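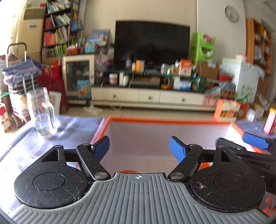 What is delegation?

Delegation means giving a task to another person and also giving them the right to make the choices that the task needs. The person who gives the task is often called a manager. The person who takes it on may be called an employee, a team member or, in a school club, just a member.

Two things are handed over. The first is the work. The second is the authority, a word that means permission to decide. A third thing, called accountability, stays where it was. If the work goes wrong, the manager still has to answer for it to the people above.

Words used on this page

Task: a piece of work with an end.
Authority: permission to decide.
Accountability: having to explain the result.
Deadline: the latest time at which the work can be finished.
Workload: all the tasks one person has at the same time.

Why managers delegate

A working day has a fixed length. Zostard is a company that prints maps for walkers, and 40 people work there. Its manager, Rosalinda Talavera, could check every map herself. Checking one map properly takes 25 minutes. If she checked them all, she would have no time left to talk to customers, plan next year's maps or pay the bills, and finished maps would wait in a pile until she was free.

She gives the checking to Janaka Dewan. He knows the footpaths better than she does, so he finds more of the mistakes. He is also allowed to send a map back to be drawn again, and he does not have to ask her first. That permission is the authority part.

A task without authority

Suppose Janaka had been told to check the maps but had to ask Rosalinda each time he wanted one changed. Each question would stop his work, and each answer would stop hers. On a day when she was away, no map could be corrected at all. Managers call this a bottleneck, after the narrow part of a bottle that slows down the liquid when you pour.

How much to hand over

Authority comes in different amounts. Many firms use a scale with 4 levels.

Level 1. Find out the facts and tell me. I will decide.
Level 2. Tell me what you would do. I will say yes or no.
Level 3. Decide, then tell me what you decided.
Level 4. Decide. You do not need to tell me.

A person who is new to a task normally starts at level 1 or 2. The level goes up as they gain practice. The same person can be at different levels for different tasks. Janaka is at level 4 for spelling mistakes in place names and at level 2 for anything that costs money.

What a clear handover contains

The result that is wanted. "Sort out the stock room" is vague. "Put every map on a shelf, in order of its sheet number" can be checked by anyone.

The deadline.

The limits, such as how much money may be spent.

The level of authority, from the scale.

The times when progress will be looked at. These are called check-ins. With too few, a mistake can grow before it is found. With too many, the person has little time left for the work, and the manager is said to be micromanaging.

An example from a school

Huia Costigan is in charge of the school chess club. In January the club will play a match against another school, and these tasks have to be done: book the hall, write to the other school, set out the boards and keep the scores.

Huia asks Arnel to keep the scores. She tells him that the score sheet must be handed in before the prizes are given out, that he may choose one helper, and that he should come to her if two players disagree about a result. Arnel now knows the result, the deadline, his limits and his level. He picks Jayson as his helper and tells Huia afterwards. For choosing a helper, he was at level 3.

Tasks that are usually kept

Some work is seldom delegated. A manager will normally keep private talks about a person's pay or behaviour, decisions about who joins or leaves the team, and anything the law says the manager must do in person.

Something to try

Think of a job done at home, such as feeding a pet or packing for a trip. Write down the result, the deadline and the limits. Then write the level of authority you have for it now, and the level you think you could manage. Show the list to the adult who gives you the job and compare your answers.

Page last checked: 13/12/2013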